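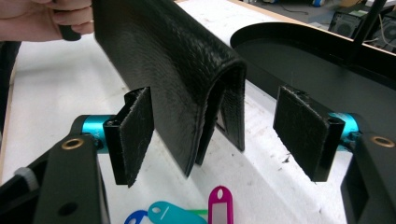

Is the strap length folded or laid flat, one user of the first version wanted to know, and why do half the straps say "leather" when they plainly aren't. Fair on both. Length is laid flat, end to end, handle not included. Material column has been redone, see below.

Sistska
Straps, handles, cases and the other black stuff that ends up on a table
README, last touched 17 Mar 2023

What's in it
1135 rows, one row per item per handling. An item is a strap, a handle, a case or panel, a tray, or a stand. Same item can come up many times, look at item_id before you start averaging anything. 773 rows are straps. The rest is a mix and pretty uneven, trays especially.

Files
items.csv – the things themselves, one line each
handling.csv – what was done with them (fold, hang, lay down, put in tray, take out)
surface.csv – texture words, free text, messy
notes.txt – read this if a row looks wrong, it probably is and we probably know

Columns in items.csv
item_id
kind – strap / handle / case / tray / stand / other
color – one word. Black mostly. Dark gray got typed as black in the early rows, not going back over it
texture – pebbled, woven, smooth, fuzzy, unknown
material – now "leather", "leather-look" or "unknown". If there was no label on the thing it's leather-look. Don't use this column to tell real from fake, it can't do that
length_mm – straps only, flat
ends – square, round, other. Curled ends still count as square if that's the cut
attached_to – item_id of whatever it's joined to, blank if loose

Folding
A strap is "folded" once the two layers hang or lie next to each other, touching or not. Wide loops count. Twisted ones go under "other", and there is a flag for twist. Long straps over 600 mm were sometimes folded twice and that's two rows, not one.

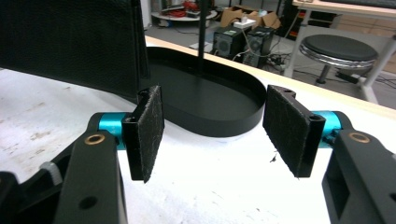
Trays and stands are trickier. A tray with a stand standing in it is entered as two items with attached_to left blank, unless the stand was screwed down and someone wrote so. Tray shape is oval, round or rectangular. Rim height wasnt measured. If a case was leaning across a tray when the row was made, overlap = 1, and the tray shape is taken from a clearer row of the same item where there is one.

Table
White top with wood edging for most rows. Wiped between sessions, mostly. Scuffs stay. Black on white is easy to see, so don't expect this to say much about dark straps on a dark counter. The Tevdale rows were done on a different table and have site = T.

Known problems
5 rows have a length but no kind. Left in.
"Pebbled" and "embossed" were used for the same thing untill June, now all pebbled.
Handles shorter than a hand's width got lumped with "other" at Clistport.
surface.csv has lint in it as a texture. It isn't one. Filter it out.

Use
Fine for sorting, labeling, storage layouts, packing lists. Not for prices or wear. Credit it as Sistska, Sowah project.

To do
split case from panel
measure the rims
second pass on the stands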